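Replacing the cameras at the storage yard

July 16, 2023

I finally finished the camera swap at my aunt's storage yard last weekend. I've had a few emails from people who read my old post on cheap dome cameras, so I'm writing down what I did and what I would change.

The yard is a gravel lot with a long row of rental units down one side and an office at the front. The old system was analog, put in by the previous owner. Two of the cameras had water inside the housing and one had been pointing at a gutter since the winter. At night you could tell there was a vehicle at the gate and that was all.

What I bought

I looked at pan tilt models first and decided against them for most of the lot. A moving camera is always looking the wrong way when something happens, unless you have a person sitting at the controls, and we don't. I went with fixed Cloter bullets along the units and one Vilura pan tilt on the office roof, which covers the gate and the turnaround. The recorder is also a Vilura. It has 16 channels and we use fewer than that.

The Vilura camera has a small thermal sensor next to the regular one. I wasn't sure it was worth the extra money. On the second night it picked up a person walking the back fence at a distance where the regular picture showed only black. My aunt has stopped asking what it cost.

Running the cable

This took most of the time. The farthest camera is 81 meters of cable from the switch, which is inside the limit for powered Ethernet but not by a lot. I used outdoor rated cable in conduit the whole way and put a surge protector at both ends. Label every cable before you pull it. I labeled mine after, and spent an evening in the office with a tester working out which was which.

The switch and recorder are in the back room, up on a wall bracket, on their own battery. I want 60 minutes of run time if the power goes and so far I've only tested it to 30.

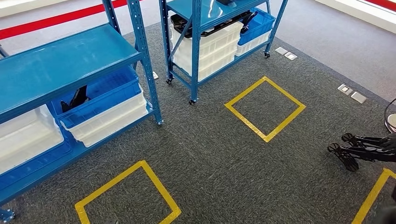
Settings I changed

Motion detection was useless out of the box. I got 91 alerts the first night, nearly all of them moths and headlights from the road. I turned off plain motion and used the line crossing rule instead, with one line at the gate and one along the back fence. Now it's a few a night, and most of those are real.

I also turned down the infrared on the camera nearest the office wall. The light was bouncing off the white siding and washing out the whole picture. Moving the camera 2 feet farther out would have been better, but the conduit was already in.

Change the default passwords, and keep the cameras on their own network. I won't go through that again, it's all in the older post.

Still to do

The gate camera needs a taller pole. Trucks block it when they stop to enter the code. Rosalba Benedetti, who rents the two end units, has asked for a light back there too, and I think she's right, thermal or no thermal. I'll probably do both jobs in September when it cools off.

A reader asked if I'd tried the Plerus recorders. I haven't. If you have one running with Cloter cameras, leave a comment and tell me if the line crossing alerts come through, as I've read that they don't on the older firmware.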